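In Praise of the Adjustable Shelf

My first apartment in Nevport had built-in shelves, nailed in place by somebody who must have owned only paperbacks. Anything taller had to lie on its side. I lived with that for five years, stacking cookbooks flat like pancakes, and I still get a little thrill every time I pull out a shelf clip and move it down a slot.

I think adjustable shelving is one of the great household ideas, and I think we should all be moving our shelves a lot more than we do! Most of us set them up on the first day, guess at the heights, and then treat those guesses as law. We buy shorter jars. We give away the good stockpot. Meanwhile the slots are sitting right there, a whole column of them, waiting for us to change our minds.
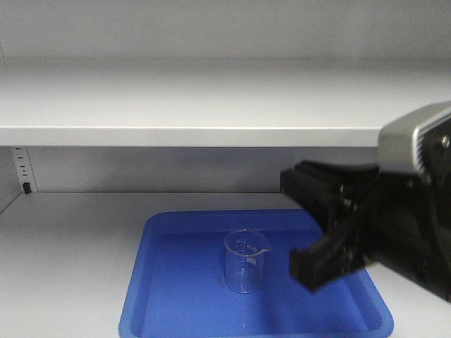
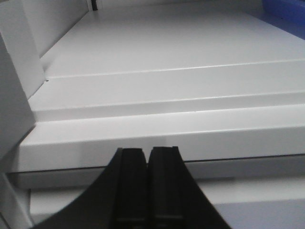
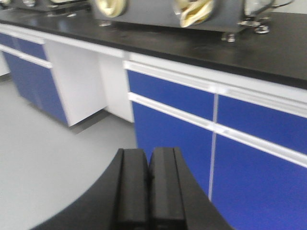
My friend Ramiro Herrero got me going on this. He moved into an old place on Berkow Street last February, and his pantry had a gap of 16 inches above the canned beans (I measured it, I couldn't help myself). He had been keeping his flour on the floor. We took everything out, dropped one shelf, raised another, and had the flour up by lunch, with room left over for the waffle iron. It cost nothing and took less time than driving to the store for a plastic bin.

And that's my complaint about so much advice on getting organized. It starts with shopping. You get baskets, risers, little turntables, labels for the baskets. I like a turntable as much as anyone, but move the shelf first. Live with it for two weeks. If the cereal still doesn't fit, move it again, and if a clip is missing, any decent hardware store will help you match one.

People tell me it's a hassle, and sure, you do have to unload the thing. I love that part! You find the paprika. You find the second paprika. Last time I found a birthday candle shaped like a five and a jar of plum jam from my aunt in Budden, and we had it on toast that same night, standing up, with half the pantry still spread across the kitchen table.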